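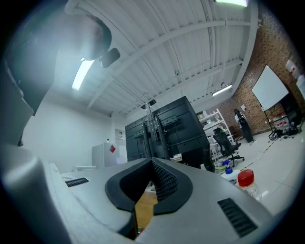
Last edited 7 Mar 2022

Rules for hand-held grippers in a shared workshop: what should be on the sheet?

Asked by Anitha Lobo

We share a large room at Pellwood with two other groups. Our part of the work is recording demonstrations with hand-held grippers, which are later used to train a robot arm. The arm itself is in a different building, so our risk assessment for this room is very thin. It says "no powered robot present, low risk" and not much else.

The site safety office has now asked for a one-page set of rules for anyone picking up a gripper. I have read through the robot cell rules we use for the arm and most of them make no sense for us. There is no fence, no emergency stop and no teach pendant. What we do have is people walking about while looking at their hands, cables on the floor, a hazard-labeled cabinet at one side of the room, and other people who may end up in the recordings.

What do other sites put on their sheet? I'd like something that new people will read.

3 answers

Answer from Ravindran Fernandes (accepted)

We went through this at Stesdale last December. Leave the robot cell rules alone and write the sheet as ordinary workshop rules plus a recording section. Ours goes like this.

Before you start
Walk the route you are going to use. Any cable that crosses it gets moved, covered or marked.
Clear bottles off the work surface unless they are part of the task. Caps on, and labels facing out if they are.
Check the gripper for cracks and loose rubber, and make sure the vents are open. Don't tape over a vent to hold a cable down.
Tell everyone in the room that you are about to record.

While recording
Stay inside the agreed area. If you need to leave it, stop recording first.
No stepping backward with the gripper in your hand.
Rolling chairs are pushed in or kept out of the area.
Nothing comes out of the chemical cabinet during a session, and nobody stands in front of its doors.
Sessions are 30 minutes at most, then a break. Wrists get sore before people notice.

After
Gripper back on its stand, cables coiled, log filled in. Write down any drop, even if it looks fine.

On people being recorded: get written consent from everybody who uses the room regularly, and put a notice on the door for the rest. These cameras see much more than the hands. Depending on how you tilt the thing you get the ceiling, the far wall and whoever is standing over there. Somebody has to check the recordings for faces and readable papers before they leave the building.

Comment from Anitha Lobo: Thanks, this is close to what I need. Do you have a limit on how many people can record at once?

Comment from Ravindran Fernandes: 3 in our room. Yours may be different, it depends on the floor space.

Answer from Shobha Devadiga

Agree with most of the above. I would add a line about who is allowed to change the rules. At Potham the sheet had grown to 58 items and people just signed it without reading — we cut it back to one side of paper and moved the rest into the training.

Also ask the owner of the cabinet what clearance they want. It should already be in their own paperwork, and your sheet should say the same thing as theirs.

Answer from Chandrasekhar Chowdary

just use the arm rules, safer to have too much than too little

Comment from Shobha Devadiga: The arm rules tell you to lock the gate before you begin. There is no gate in her room.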